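The case against rinsing rice, from someone who still does it

Every November my family's holiday cooking starts with the same argument, and it is always about rice. Wash it or don't. One side says the grains go gluey without three changes of water. The other side has never washed a grain in its life and serves perfectly decent rice.

I have begun to suspect both sides of not tasting anything. The Climanport cookbook I was given tells me to rinse "until the water runs clear," which at my sink means until I lose patience. I have never once seen it run clear. Cloudy, then less cloudy, then I quit.

What I distrust even more is the new fashion for sorting. A newsletter out of Jarthorpe wants us to pour the rice onto a dark tray, spread it thin and go over it before it gets anywhere near a pot. This was sensible advice when rice came out of a sack with grit in it. Mine comes out of a sealed bag from the supermarket. I tried the method for 30 days anyway and found 2 husks. I also found rice under the toaster, which the newsletter doesn't bring up.

Then there is the gear. Clalik will sell you a rinsing bowl with a spout. I own a plain bowl, and the water leaves it just fine when I tip it.

So why do I still rinse? Habit, mostly, and I like putting my hand in cold water with the rice moving around in it. I'd call that a decent enough reason. Just don't tell me it's chemistry, and don't make me buy a tray.

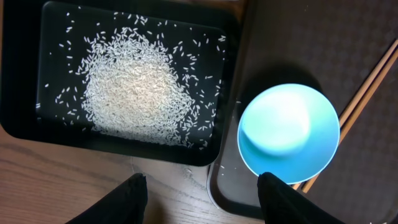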